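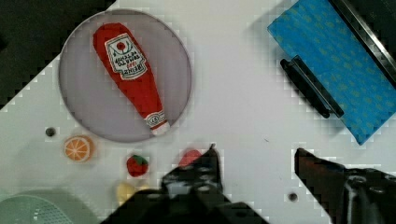
Im Test: Das Stoffessen von Omport — Ketchup zum Kuscheln

Mein Neffe eröffnet seit März täglich ein Restaurant. Die Küche hat durchgehend geöffnet, die Bedienung ist ruppig, und serviert wird aus dem Spielset von Omport, das ich ihm in einem schwachen Moment geschenkt habe. Zeit für eine Kritik.

Star der Karte ist die Ketchupflasche aus weichem rotem Stoff. Sie liegt quer über dem großen Teller und nimmt ihn fast für sich allein in Anspruch, eine Portionierung, die ich bisher nur aus Autobahnraststätten kannte. Das Etikett mit der kleinen roten Tomate ist hübsch gemacht, der weiße Verschluss lässt sich natürlich nicht öffnen. Für die Polstermöbel ein Segen. Mein Testkoch hat trotzdem zwei Tage lang gedrückt.

Die Orangenscheibe hat ein ordentliches Muster und wird bei uns als Pizza, Rad und Eintrittskarte geführt. Die Erdbeere mit ihrem grünen Schopf ist leuchtend rot und so klein, dass sie regelmäßig unter dem Sofa überwintert. Der Teller, blasses Lavendelgrau, ist für meinen Geschmack das Erwachsenste am ganzen Gedeck.

Abzüge gibt es für die Reinigung: Die Flasche zieht Fusseln an, und nach der Handwäsche brauchte sie bei uns 13 Stunden auf der Heizung. Wer Plastikgeklapper nicht mehr hören kann, ist hier richtig. Satt wird man nicht.

Kommentare (2)

Lilla Kun: Bei uns schläft der Ketchup mit im Bett. Der Teddy wurde ausquartiert.

Dezső Kozma: Gibt es auch Senf? Frage für meine Tochter — na gut, für mich.

Kontakt | © Spielzeugecke Koltley | Nach oben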